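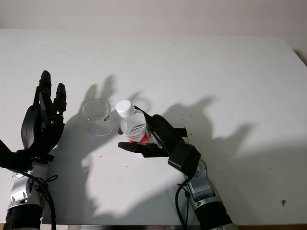

Clear cup and a small water bottle on the white table.

We use cookies to keep you signed in and to remember your settings. Accept all | Manage

Pale rings on a white tabletop, and how much water to put out

Posted by Estrella Zepeda

I have a plain white table against an off-white wall, and I set out water on it for people who come in for fittings. Each person gets a small bottle with a screw cap and a clear cup. I have two problems.

First, the cups leave rings. They are faint and I only find them in the evening when the lamp is low. Dish soap takes off most of them but two have stayed since April. I don't know what the top is made of. The table was secondhand and has no label.

Second, people pour the whole bottle at once and the cup ends up too full to carry. Is there a better cup size, or should I pour it for them?

Sisar

For the rings, try plain white vinegar and water, half and half, on a soft cloth. Test it under the edge first. If the marks are minerals from the water they should lift in a minute or so. Wipe again with clean water and dry it. If they don't lift, the finish itself may be marked and you would need a polish. Don't use a scouring powder. If you want to try sandpaper, 2000 grit is the coarsest I would go, and only on a spot nobody looks at. 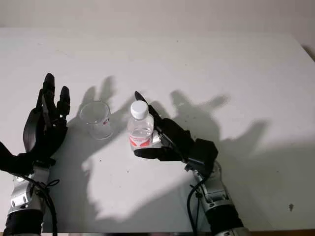
As for pouring, leave the cap on and set the bottle beside the cup. Let people do it themselves. Most will stop halfway if the cup is close to the bottle and they aren't reaching across for it. I keep mine to the right of the cup and well back from the edge. With clear cups you can see the level from where you are sitting, so that part is fine. You could go up a size if you have the space to store them, but I wouldn't buy new ones for this.

Espinoza

Coasters. I got a pack of 40 cardboard ones and they last for months.

Ukano

The vinegar worked on my desk but it took two tries. Agree with coasters too, although the cardboard kind stick to the cup when they get damp and then drop off when you lift it. Cork is better. Also check the bottles. If they come out of the fridge it is probably the bottle leaving the ring and the cup has nothing to do with it.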